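Grosstead 木製天板用メンテナンスオイル「Monti」

読了時間:4分

Montiは、無垢材および集成材の天板に使う植物油ベースの仕上げ用オイルです。作業台、カウンター、ダイニングテーブルなど、日常的に物を置いたり拭いたりする水平面を想定して配合しています。塗膜をつくるウレタン塗料とは違い、木に浸み込んで残るタイプなので、傷んだところだけを部分的に塗り直せます。

容量は600mlの1種類です。色は無着色の「クリア」と、わずかに黄みを足した「ハニー」の二つがあります。メープル、バーチなど白っぽい材をそのままの色に近く保ちたい場合はクリアを、経年で焼けた色に合わせたい場合はハニーを選んでください。ウォールナットやチークのような濃い材には、どちらを使っても仕上がりの差はほとんど出ません。

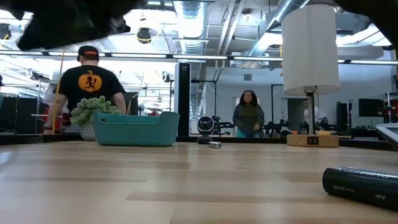

蜂蜜色の木製天板。奥に向かって木目が通る。

■ 塗布できる面積
新しい木地に塗る場合、1本で最大20平方メートルです。古い天板や、サンディングで表面を落とした直後の天板は吸い込みが多く、この数字より少なくなります。針葉樹も同様です。面積がぎりぎりの場合は2本でのご注文をおすすめします。製造時期が離れると、ハニーはわずかに色が変わることがあります。

■ 使い方
塗る前に天板の上の物をすべて下ろし、固く絞った布で拭いて、一晩乾かします。以前にワックスを塗った天板は、専用のリムーバーでワックスを取り除いてください。ワックスが残ったままではオイルが入らず、表面でべたつきます。

缶をよく振り、目の細かい綿布に少量を取って、木目に沿って薄くのばします。20分ほど置いたら、乾いた布で余分な油をすべて拭き取ってください。仕上がりの良し悪しはこの拭き取りでほぼ決まります。光の加減で濡れたように見える部分が残っていたら、もう一度拭きます。

翌日、同じ手順で2回目を塗ります。小口(板の端の切り口)は吸い込みが速いため、3回目を塗っても構いません。天板の裏側にも1回は塗っておくと、表裏の乾き方の違いによる反りが出にくくなります。
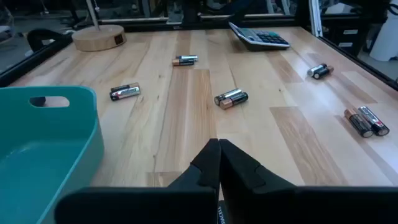
2回目を塗ってから軽い物を置けるようになるまで、夏場で2日、冬場は4日ほどみてください。水拭きは1週間控えます。室温が低いと硬化が遅くなるので、10度を下回る部屋での作業は避けてください。また、硬化中の天板に雑誌や布を置きっぱなしにすると、跡が残ることがあります。

■ 日常の手入れ
ふだんは乾拭き、汚れたときは固く絞った布で拭いてください。中性洗剤は薄めれば使えます。アルカリ性の洗剤、アルコール、メラミンスポンジは油分を抜いてしまうため使えません。表面が白っぽくかさついてきたら塗り直しの時期です。毎日使う作業台では年に2回、飾り棚や玄関の台なら年に1回で足ります。

輪じみは、240番のサンドペーパーで木目に沿って軽くこすり、粉を払ってからMontiを塗ります。周囲との境目が気になるときは、板の継ぎ目まで範囲を広げるとなじみます。鉄分による黒いしみはオイルでは消えません。木材用の漂白剤で処理し、十分に乾かしてからお使いください。
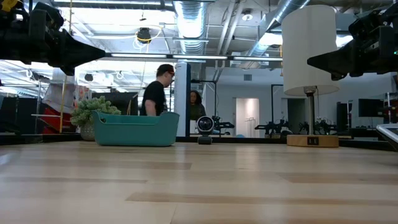
■ 使えないもの
突板やメラミン化粧板、ウレタン塗装済みの天板には浸み込みません。ウレタンをはがして使う場合は、180番で塗膜を完全に落とし、240番で整えてください。まな板など、刃物を直接当てるものへの使用は想定していません。

■ 廃棄と保管
オイルを含んだ布は、丸めて放置すると自然発火するおそれがあります。使い終わったらすぐ水に浸し、お住まいの自治体の指示に従って捨ててください。缶はふたをしっかり閉め、直射日光の当たらない場所に立てて保管します。開封後は1年以内に使い切ってください。残量が少なくなると缶の中の空気で膜が張ることがありますが、膜を取り除けば下の油は使えます。

■ 仕様
品名:Monti メンテナンスオイル
製造:Grosstead
容量:600ml
色:クリア、ハニー
用途:屋内木部(天板、棚板、家具)
乾燥:指触乾燥12時間(室温20度)
関連品:Brilier 綿ウエス、Histness ワックスリムーバー

シェア 43

コメント(3件)

メープルの集成材にクリアを塗りました。色はほぼ変わらず、手触りが少ししっとりした感じです。においは三日くらいで気にならなくなりました。

拭き取りが甘かったようで、翌朝べたついていました。新しいオイルを少しつけた布で拭き直したら取れました。説明より長めに拭いたほうがいいと思います。

ハニーの小さい缶はありませんか。棚板1枚だけなので600mlだとかなり余ります。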